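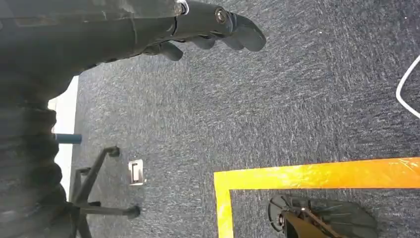 Tudthorpe共同工房 ロボット部 掲示板

スレッド:三本指ハンド、手首カメラ視点で調整中です!

kang_jh
ロボット部のJunhao Kangです。手首カメラからの見え方、指先がようやくちゃんと画角に入るようになりました! 前は親指側しか映らなくて、つかむ瞬間が勘だったんですよ……。床は例の紺のカーペット、黄色いテープの角のところで試してます。
いまの悩みは指の当たり面です。先端が丸いので、薄い物だと逃げる。何か貼った人いますか?

nejiyama
おおー、いい眺め! 一番長い指の付け根のボルト、ここまで見えるなら緩みチェックにも使えそう。
当たり面は自転車の古チューブを切って両面で貼ってます。安いし、だめならすぐ剥がせるのでおすすめ。

Hyun-seo Seo
チューブは反対です。うちのTabrizi号(自作の二号機)でやったら、月曜に貼って週末には端からめくれました。シリコンを薄く盛って一晩置いたほうが長持ちします。手間はかかるけど、指先の丸みをそのまま生かせるのがいいんですよ。

nejiyama
それ脱脂してました? こっちは10月から貼りっぱなしで、まだ一度も替えてないですよ。シリコンは盛りすぎると指が太って、狭いところに入らなくなるのが嫌で。

Hyun-seo Seo
脱脂はしました。ただ、握る力を400まで上げてたので、そこは条件が違うかも。380に下げてからはめくれ方がだいぶましになった気もする(設定値の数字です、単位なし)。

kang_jh
380! うちもずっと400でした。今夜下げてみます。

mofu34
横からすみません、じゃばらのカバーがすごく気になります。あれ、腕を曲げきったときに指と干渉しませんか? 画面の左端をずっと占めてるのも、もったいない気がして。カメラをもう少し指先寄りに出したらどうでしょう。

kang_jh
干渉は今のところなしです! カメラを前に出す案は試したんですが、今度は手の甲側が見えなくなって、腕がどっちを向いてるのかわからなくなりました。自分はじゃばらが映ってるほうが安心派です。

mofu34
うーん、そこは好みかなあ。物をつかむ練習なら指先だけ大きく見えるほうが絶対楽だと思う。角度を5度刻みで変えられる台座を作ったので、よかったら図面あげますよ。

kang_jh
ほしいです! ぜひ!

nejiyama
私もください。
あと話は変わるけど、椅子の脚が近いのは気になりました。キャスターって腕が触れると逃げるし、戻ってきたときに位置がずれてて二度目にぶつけるんですよね(経験者)。それと右上の白いケーブル、腕を振る前にどけておいたほうがいいです。引っかけると本当に悲しい。

kang_jh
あ、ケーブルは確かに。次から片付けます。椅子は……座って調整したいので悩ましい。

Hyun-seo Seo
床に座布団で解決。膝は痛くなるけど。
制御のほうはAtotanceのままですか? Trokariに乗り換えるって前に言ってましたよね。

kang_jh
まだAtotanceです。Trokariは動きがなめらかで惚れてるんですが、指を一本ずつ動かす設定がどうしてもわからなくて。三本まとめて閉じるだけならすぐできました。

Hyun-seo Seo
一本ずつの設定、前にメモしたやつがあるはずなので探します。見つけたらここに貼りますね。シリコンも余ってるから、工房の棚の二段目から好きに使ってください。

nejiyama
じゃあチューブも隣に置いとく。両方貼って比べましょうよ、指ごとに変えればいいんだし!

kang_jh
それやりたい! 長い指にシリコン、隣にチューブ、短いのは何もなしで行きます。

mofu34
図面、部の共有フォルダに入れました。ネジ穴だけちょっときついので、印刷したらドリルでさらってください。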